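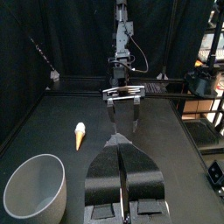

Hurinis Tabletop Chores, release 2

Contents of this file

What is in the data
How it was collected
Files and fields
Results so far
Known problems
Terms of use
Contact

What is in the data

Hurinis is a collection of short recordings of robot arms doing small tidying tasks on a table. The question behind it is simple: can a machine put things away in a home or at a packing bench today, without a person who corrects it? We wanted to have numbers for this, because the videos one finds online show mostly the good attempts.

Release 2 has 2,566 episodes. One episode is one attempt at one task, from the start signal until the operator or the program says stop. The tasks are of four kinds:

put a toy or a kitchen object into a bowl
take an object out of a bowl and lay it on the table
pass an object from one arm to the other
push objects together to make free space

Each episode has one written instruction in English, for example "put the ice cream in the bowl" or "give the spoon to the other arm". The instructions were written by three persons, and they don't always use the same word for the same object. We decided to leave it like this, as people at home also don't.

How it was collected

Recording was done in our laboratory in Ikville and, for a smaller part, at the workshop in Elonport. Of all episodes, 1,670 were driven by a human operator and are marked "teleop". The rest were run by the Hajji policy and are marked "auto". Please do not mix the two when you compute a success rate. In release 1 this field was missing and several readers of our first report were confused by it, with reason.

The operators were Ilham El Fassi, Hatem Erraji and Wai-kit Lo. Hatem was new to the controls when he began, so his first sessions are slower. They have the tag "learning" and can be removed if you need only clean motion.

Objects were placed by hand before each episode. We asked the person to place them without thinking much, but after some days everybody starts to have favorite places. The left half of the table is used more than the right half.

Files and fields

Every episode is a folder. Inside you find the video of the wrist camera, the joint positions, the opening of the gripper and a text file with these fields:

episode: the number of the episode
site: ikville or elonport
mode: teleop or auto
task: the instruction, as written
result: success, partial or fail
helped: yes if a person touched any object before the end
note: free text, often empty

"Partial" means that the object was lifted but did not finish in the correct place. If the object was dropped at the edge of the bowl and then fell inside, we count success. Rocío Espinoza does not agree with this rule and her own count is given in the file strict.txt, so you can choose.

Times are in seconds from the start of the episode. Joint positions are in radians. The gripper opening goes from 0 (closed) to 1 (open).

Results so far

For the held-out test we kept 300 auto episodes which were not used in any training. We do not print one single score here, because the kinds of task are too different and an average would hide it. The tables are in the results folder. In words, we can say the following.

Putting a light toy into a wide bowl works well enough that we stopped to be surprised. Round and conical shapes are harder than boxes, as they roll when one finger arrives before the other. Taking things out of the bowl is clearly worse, and the common failure is that the fingers touch the wall of the bowl and move it. Passing between the arms is the worst of all. Often both grippers hold the object and the first one opens too late.

Speed is another matter. A person does any of these tasks in a moment. The policy makes many small corrections above the object before it goes down, and when the object has moved it begins the approach again. For a kitchen after dinner we think this is not yet useful. For a packing bench where one kind of object comes again and again, maybe it is, if somebody is near to help.

Known problems

The sessions from July have a clock error between video and joint positions. A corrected offset is in the folder clock_fix, but please check it by eye before you train with it.

In some 3,000 video frames of the Elonport part the exposure changes suddenly. The list is in exposure.txt.

The "helped" field was filled from memory in the first week and I would not trust it there.

There are no wet, hot, sharp or breakable objects. No cloth also. A good result on this data says little about laundry or washing dishes.

Terms of use

Free for research and teaching. For use in a product, write to us first. If you publish, please give the release number, as the results of release 1 and 2 can't be compared directly.

Contact

Iman Tawfik maintains the files and this text. Corrections to labels are very welcome, please send the episode number and what you believe is the right value.

Last change of this file: Thursday, January 7, 2021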